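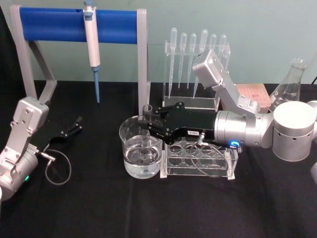

*A micropipette on its stand, over a black tablecloth.*

# Let students borrow the good tools

When I took chemistry at the community college in Geltlow, the class had 2 working pipettes for the whole room. Most of us watched. I passed the course and left without ever measuring a sample by myself.

The college has since bought better equipment, and I'm glad. But the lab is locked at four every afternoon, and students with jobs get there at five. The tools sit on the bench all evening.

In November I asked Zarmeena Magsi, who teaches the evening section, what it would cost to keep the room open late. Her figure was $1,285 a month, mostly wages for one trained person. The college spent more than that on new banners for the parking lot.

The usual objection is breakage. Things do break. A decent used pipette can be fixed, and a student who drops one learns to hold the next one properly. I would accept a $50 deposit per term, returned in full if nothing is lost.

Close to campus, the Rizvi public library already lends sewing machines and drills on those terms. It has 300 borrowers signed up. A college lab can manage the same thing for people who have paid tuition.

Mehwish Hayat
30 December 2021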